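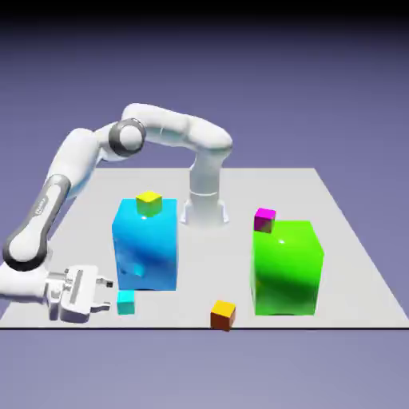

第4回 止まったつもりのアーム

先週の続きで、シミュレータNimoの積み木課題から始めます。前回の終わりに「成功率が急に上がった班があるけど、喜ぶのは待ってね」と言いましたよね。あの件です。課題は、小さいキューブをつかんで指定の場所へ運ぶだけ。大きな青と緑のブロックは動かしてはいけない障害物で、その上に黄色やマゼンタの小さいキューブが載っている配置もあります。で、問題が起きたのは、水色のキューブを取りにいく場面でした。青いブロックのすぐ手前の角にあって、開いた指はもうその左隣まで来ている。あとは右へ寄せて閉じるだけ、と思うじゃないですか。私も思いました。

何が起きたか

ある班が一晩回した3,200回の試行のうち、108回のログがおかしかったんです。「把持成功」と記録されているのに、運んだ先にキューブがない。最初は運搬中に落としたんだろうと考えて、指の摩擦係数を上げてみました(これ、みなさんも絶対やりたくなるので、先に白状しておきます)。結果は変わらず。そこでキューブの座標を時系列で並べたら、そもそも一度も持ち上がっていませんでした。

原因は判定のほうにありました。プランナーのZirkikには「指を閉じる命令が完了したら成功フラグを立てる」という古い設定が残っていて、指の間に物があるかどうかを見ていなかったんですね。空のまま閉じても成功、押しのけてしまっても成功。学習させている方策から見れば、こんなにおいしい話はありません。水色が青いブロックに近くて取りにくい配置ほど、さっさと空振りして次へ進むようになっていました。

ここまでなら「成績の集計ミス」で済みます。今日いちばん話したいのは、この先です。

成功フラグが安全側の処理にもつながっていた

空振りのあと、システムは「キューブを持っている」と信じて動きます。Zirkikは持っている物体を手先の一部として扱い、同時に、机の上の障害物リストからその物体を消します。ということは、机に残っている水色のキューブは、計画の上では存在しないことになる。アームは遠慮なくそこを通ります。キューブを引っかけて、青いブロックに押しつけて、接触力が上限を超えて、異常停止。ここで止まりっぱなしならまだよかったんですが、復帰処理が「持っている物をその場に置いて、初期姿勢へ戻る」という手順だったんです。持っていないのに置く。置いたつもりで、その位置に架空の障害物を作る。本物は見えていなくて、偽物を避けて走るわけで、ログを読んでいて変な汗が出ました。

シミュレータの中だから、キューブが机の外へ飛んでいっても笑い話です。でも同じ設定ファイルを、実機のYooにもそのまま読み込ませる予定でした。Yooの作業台で復帰動作が始まったとき、「止まったな」と思って誰かが手を入れていたら、と想像してみてください。異常停止の表示が出ているのに、そのあとアームが自分で動き出す。実習でこれを見たら、直し方を考える前に、迷わず非常停止を押してください。

見落とした理由(私の反省)

集計画面のUndicoには成功率と平均所要時間しか出していませんでした。成功率は上がるし、時間は短くなるし、グラフはとてもきれい! 私は画面を見て「おお、いい調子ですね」と言ってしまいました。時間が短くなった時点で疑うべきでした。つかんで持ち上げる時間がまるごと抜けていたんですから、短くて当たり前です。

もうひとつ。異常停止は記録に残っていたのに、「復帰済み」と付いたものは一覧から自動で隠れる設定でした。隠れていた分を全部出したら126件。さっきの108回より多いのは、ひとつの試行で停止と復帰を繰り返したものがあるからです。試行の数と停止の数は別々に数える、と書き留めておいてください。レポートで混ぜる人が毎年います。

どう直したか

把持の判定は、指を閉じたあとの開き幅と、少し持ち上げたあとの物体の高さ、この両方で見るようにしました。開き幅だけだと、大きなブロックの角を挟んだときに通ってしまいます。高さのほうはNimoなら座標を直接読めますが、Yooではカメラの推定値になるので、値が取れなかったときは「失敗」として扱います。「不明だから前の状態のまま」はだめです。今回の事故の筋書きが、そのまま再現できてしまいます。

障害物リストから物体を消すのは、判定を通ったあと。閉じる命令を出した瞬間に消していたのを、順番を入れ替えただけです。ただ、持ち上げ始める間だけは、つかもうとしている物体と指との接触を許可しないと計画が立ちません。許可するのは指だけにしてください。手首やリンクまで許可すると、隣のブロックをこすりに行く姿勢が平気で選ばれます。アームが机の奥から上を回って手前に下りてくる配置では、手先ばかり見ていると、下りてくるリンクのほうを忘れがちです。

復帰処理は自動をやめました。接触力で止まったら止まったまま。人が作業台を見て、持っているかどうかを入力して、それから低速で戻します。面倒ですよ、夜中に回していると朝まで止まっていることもあるし。Nimoでは自動復帰を残したい、という声もあったので、シミュレータ専用の別ファイルに分けました。実機側の起動時にそのファイルが見つかったら、エラーで立ち上がらないようにしてあります。

演習でやること

配布した設定には、古い判定をわざと残してあります。まず水色のキューブを青いブロックの角に寄せた配置で走らせて、空振りが成功になる試行を見つけてください。見つけたら、成功フラグが立った時刻、障害物リストが変わった時刻、最初に接触した時刻をログから拾って、一本の線の上に並べます。手書きで構いません。むしろ手書きのほうが私は読みやすいです。

次に、判定だけを直した版と、判定と復帰処理の両方を直した版を比べます。「判定を直せば復帰処理は古いままでも平気では?」という質問が去年も出ました。いい質問なので、答えは言わずにおきます。ヒントは、ちゃんとつかんだあとで落とした場合。

提出は次回の授業の前まで、ログの該当部分と時系列の図を一緒に。緑のブロックの上にあるマゼンタのキューブで試したい人は、載っている位置が端に寄っているので、指が触れただけで落ちることがあるかもしれません。落ちた試行も消さずに出してください。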